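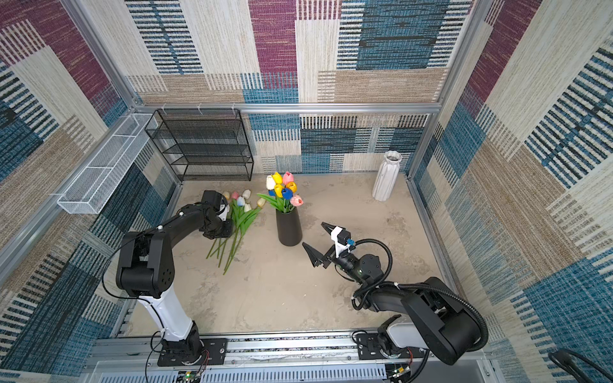
Two Arms, One Bouquet: A Conversation with Kazimír Kováčik

The Kavwood shared workshop in Tindov has supported member projects in woodworking, electronics and textiles since it opened. In September its program office began a series of interviews with members whose builds have made extended use of the common space. The first was conducted by Latrice Calloway with Kazimír Kováčik, who has constructed a two-arm robotic work cell and is teaching it to arrange flowers.

Mr. Kováčik spent most of his career maintaining packaging lines and holds no degree in robotics. He explained that his interest in the present project began with a modest question. "I knew machines that could do one motion forever," he said. "I wanted to see how far a person could get, in a workshop, with a machine that has to look at what is in front of it."

The frame was the first part to be completed. It is made of aluminum extrusion, cut on the workshop saw and assembled over several evenings. The member grant awarded to the project came to $700, and Mr. Kováčik reported that most of it was spent on framing, brackets and wire. The arms were purchased separately, at his own expense. Asked whether he would change anything about the frame, he replied that he would have squared the corner posts before bolting down the rail. "I did it in the other order, and then I did it again."

Ms. Calloway asked about the patterned fabric that lines the walls, a feature on which visitors often remark. Mr. Kováčik said that he had first worked against plain white board and found the results too easy to trust. "Everything stands out on white. A real room has carpets and curtains in it. If the software can only find a tulip on a white wall, then I have not built very much."

The choice of flowers was also deliberate. Artificial tulips keep their shape through repeated handling, but they slide over one another, and their leaves catch on neighboring stems. The software must decide which stem to take first.
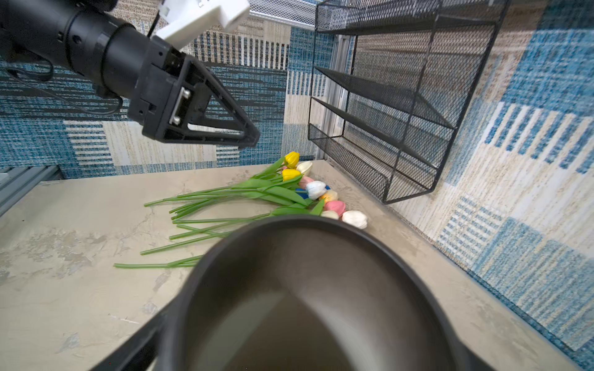
Artificial tulips laid out beside the mesh rack, with one of the grippers above the work surface.

Progress has been recorded in a paper logbook kept at the bench. At the time of the interview it listed 1,252 attempts at picking up a single stem. Mr. Kováčik declined to give a success rate, stating that the early entries were made with different finger shapes and could not fairly be compared with the later ones. He did say that he had set himself a target of 60 consecutive picks without a dropped stem and had not yet reached it.

"My best run ended on a white one," he said. "It was lying under a leaf. I was already reaching for my coat."

The discussion then turned to safety, which the workshop requires every powered project to address in writing. The cell may be run only by its owner or by a member he has trained, and the arms are limited to a reduced speed whenever the workshop is open to others. An emergency stop is tested at the start of each session.

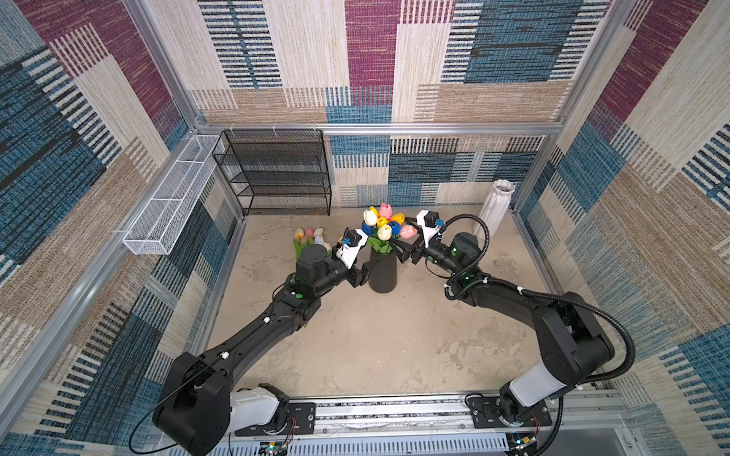
Coordination between the two arms has taken more time than any other part of the build. Each arm performs adequately when it works alone, according to Mr. Kováčik, and the difficulty lies in deciding which of them should give way. Both have to share the small space at the black vase, where the grippers come in from opposite sides. His present rule gives priority to whichever arm is holding a stem. The corrugated conduit on the right arm presents a further concern, as it loops well out from the shoulder and has to be allowed for in every planned path. "On paper the arm is slim," he said. "Then you dress it in cable, and it needs a wider door."

Mr. Kováčik credited the evening group from Meldale with much of the help he received on the software, and in particular with persuading him to discard an early version he had grown attached to. He has also been in correspondence with Verbruggen, a small supplier of gripper parts, regarding softer fingertips. No order has been placed.

Ms. Calloway closed by asking what he would advise a member considering a similar build. He recommended beginning with one arm and labeling both ends of every wire. He added that a newcomer should reserve bench space for longer than seems necessary, as his own reservation has been extended twice.

Members who wish to see the cell in operation may sign up at the front desk. Demonstrations begin at 6 p.m. and are limited by the space available around the bench.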